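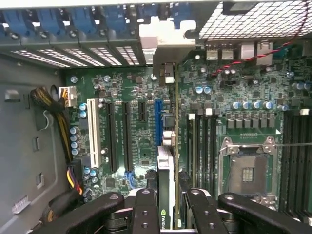

Visit report: Indatex project open day, Brostine College, Ustunham

4/6/18
30 shares
2 comments

The Indatex project is the second-year automation class's main piece of work at Brostine. The task is to exchange parts in a desktop workstation with one robot arm and one gripper, taking components from a fixed tray and placing them in an open chassis, or the reverse. The class opened its lab in the Ait Brahim building to visitors for one afternoon. I went mainly to look at the fixturing and the insertion logic. My own work is in small-batch electronics assembly, and the questions are close to ours.

The cell

The arm works over a table of slatted aluminum. The chassis lies on its side at one end, clamped at the corners, and the tray of loose parts sits next to it, on the side of the rear panel. Both are within reach without a change of arm configuration, so transfers are short. The machine is a Dell desktop with a green board, blue slot retainers and a good deal of factory wiring left in place. The class chose to keep the wiring. A bare board would be an easier target, but cables moving into the work area are one of the faults the project is supposed to deal with.

The gripper is a black linkage type with drilled fingers. There is no tool change. The same fingers have to handle a graphics card, a memory module, a processor and a hard drive, and most of the compromises in the program follow from that. For a graphics card the fingers come down on either side of the board edge, between the memory slots and the remaining expansion slots. Side clearance is small, and the approach has to be close to vertical.

Approach and teaching

Positions are taught by hand at first, then stored relative to two reference points on the chassis. If the chassis is reclamped, only the reference points are taught again. The poster on the wall gave the settling time before the gripper closes as 800 ms. It had been 1000 ms in January. The shorter value is used for everything except the processor, which keeps the old one.

The wrist camera is used for checking presence and for a coarse offset. It is not used for final alignment. According to the handout, reflections from the bare metal surfaces inside the case made edge detection unreliable, and the class moved the last few millimeters to force feedback. The same handout lists diffuse lighting as an open item. I would have put it higher on the list. 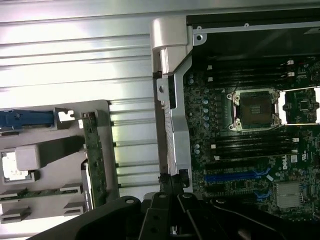 Why does the program stop above the slot before it inserts a card?

The pause lets the arm zero its force reading with the part already in the gripper. Without that step the weight of the part is read as contact, and the insertion routine starts searching too early.

The search itself is a small spiral with light downward force. When the part drops into the slot the side force falls, the spiral ends and the program changes to a straight push. Two limits are set: one for total force, one for depth. If force is reached before depth, the arm backs off and tries again from the zeroing position. After the second failure it stops and asks for an operator. The log keeps the force trace for each attempt, and printed traces were on the side table. A good insertion and a jammed one are easy to tell apart on paper.

Latches are the weak point of the sequence. Memory slots of this type have clips at their ends which have to be open before a module goes in, and a card may be held by a retainer at the rear panel as well. Opening these is a separate routine, done with the tip of one closed finger. It is slow. I also thought the finger tips were too wide for it, and a comment to the same effect was already in the logbook.

The tray

The tray deserves a note of its own. It is gray, with a molded holder for each kind of part: an upright position for the 3.5-inch drive in its blue caddy pieces, a low square cradle for the processor, and slotted brackets that hold a memory module on edge by its ends. Parts stand in the orientation in which they are picked - the drive is tilted, the module vertical - and regrasping is avoided for most of them. The holders went through several revisions, mostly to widen the lead-in at the slots. Drawings for the current version are kept with the program files.

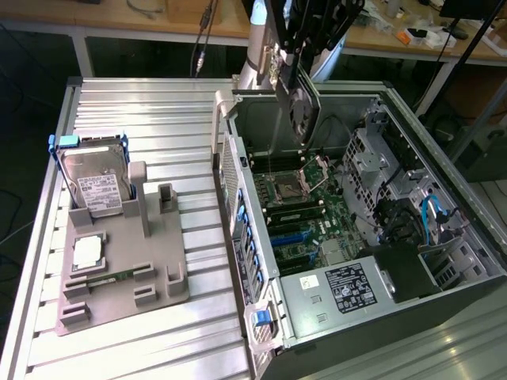 What happens if a part is missing from its holder?

The camera check fails and the program skips to the next part in the list. The skipped item is written to the log, and the operator decides whether to refill the holder and resume or end the run.

Other notes

Safety arrangements were ordinary: reduced speed during the open day, an enabling switch for teaching, and a marked line on the floor for visitors. The handout covers the force routine in fair detail, but says very little on gripper wear. I left a written question on finger pad replacement and will add the reply when it comes.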